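The Jeris House Newsletter

25 June 2022
By the Mivon Street sewing room
Reading time: 2 minutes

Putting the sweaters to bed for the summer

I know, I know, it is far too warm to be thinking about wool and cables, and most of you would much sooner read about the July picnic (details next time, I promise!). But every year I leave my sweaters in a heap on the closet shelf until fall, and every year I pull out something with a shoulder stretched halfway to the elbow, so this time I took a whole Saturday morning and did the job properly, with the windows open and a pot of coffee going.

The bed is the best place for it, if you ask me. The kitchen table at our place on Drendanard Avenue is never quite wide enough once you have the sleeves out, and the ironing board is hopeless. Pull the bedspread smooth first, then lay your sweater down and pat it flat with your hands, working from the neck toward the hem. Cable knits want a little extra patience – the braids like to bunch up and the ribbed parts between them pull in, and if you fold them that way they will stay that way until October.

After that it is one sleeve across, then the other, then the sides, then up from the bottom. I used to fold mine straight down the middle like a newspaper, and my mother would have had something to say about the crease. Do check the cuffs and the neckband while you are there. I found two loose threads and one small hole, which have gone in the mending basket with the rest of my good intentions.

I had 14 sweaters to get through, and 13 of them fit in the long cotton bags from Nguyen's on the corner. The last one, the thick one, has a drawer to itself and seems quite happy there. Heavier things go at the bottom, and please don't hang them – a big cable knit on a hanger grows like a tomato plant.

If you would like a spare cotton bag or two, I bought more than I needed and they are in the box by the sewing room door. Help yourself, and leave one behind for the next person if you can. 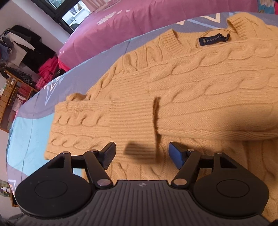
Anything you have outgrown or simply gone off can go on the swap rail, folded or not, any morning through the end of July.

Contact the newsletter at the sewing room desk | © 2022 Jeris House Newsletter | Back to top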